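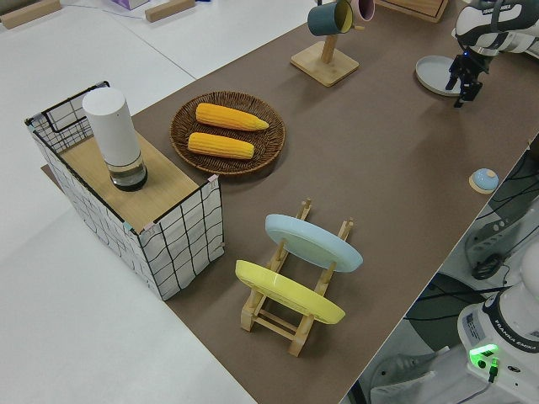 Figure 1. Storage basket with a black grid pattern and a light wooden board on top; to its right, a round woven tray.

Household Storage in Small Rental Units: A Study of Student Housing in Tarnport

Student Project Report
Department of Housing and Interior Studies
Submitted 30 October 2023

1. Introduction

Rental units in the center of Tarnport have become smaller over the past two decades, and many students now live in a single room that serves for sleeping, studying, and eating. Landlords are required to provide a bed, a desk, and a closet. They are not required to provide any other storage. This report considers how tenants make up for the shortage and what it costs them to do so.

The project was carried out for the second-year course in residential planning. It covers two districts, the harbor streets and the Rastberg hill, which differ in the age of their buildings and in the usual layout of the rooms.

2. Background

Most harbor buildings were put up as worker housing and later divided. The rooms have high ceilings and deep window recesses, but few have built-in shelves. On the Rastberg the buildings are newer. Rooms there are lower and more regular in shape, and a shallow closet is normally set into the wall beside the door.

Earlier coursework on this subject dealt mainly with floor area. Floor area is a poor guide to storage. A narrow room with one long free wall can hold more than a larger room in which the door, the radiator, and the window each take up a wall of their own.

3. Method

A written questionnaire was sent to 300 tenants, and 100 completed forms were returned. Tenants were asked to list the storage items they had bought since moving in, the price of each item where known, and whether they expected to take it with them at the end of the lease. The group then visited 20 of the rooms and drew each one to scale. Visits were made by two members of the group at a time, with the written consent of the tenant.

Prices were checked against the printed catalog of Krawczyk, a household goods store near the station, and against the secondhand listings on the Komport notice board.

4. Findings

Open baskets and trays were listed more often than any other type of item. Tenants described them as cheap, light, and easy to carry up stairs. Shelving was listed less often in the harbor district, where many leases forbid drilling into the walls. Several tenants wrote that they had bought freestanding shelves and then given them up when the uneven floors made them lean.

Many items served a second purpose. A basket or low box with a board across it was used as a side table, and suitcases were kept packed with winter bedding. In the drawings, the space under the bed was full in nearly every harbor room — on the Rastberg, where bed frames tend to be lower, it was often left unused.

Tenants on short leases spent less and expected to leave more behind. Items left behind are generally thrown out by the landlord, and the sidewalk collections in December contain a good deal of furniture in usable condition.

5. Limits of the Study

The tenants who replied may be those with the strongest views on storage. Prices were given from memory in many cases. The visits took place early in the term, before most tenants had fully settled in, and the drawings should be read with this in mind.

6. Recommendations

The group recommends that standard leases allow a fixed rail along one wall, installed by the landlord, from which shelves may be hung without further drilling. It also recommends a shared storeroom in each building of the harbor district, and a handover form on which a departing tenant can offer items to the next one.

A follow-up survey at the end of the lease year would show how many items are kept — the present questionnaire records only what tenants intend.

Appendix A: Questionnaire
Appendix B: Room drawings, harbor district
Appendix C: Room drawings, Rastberg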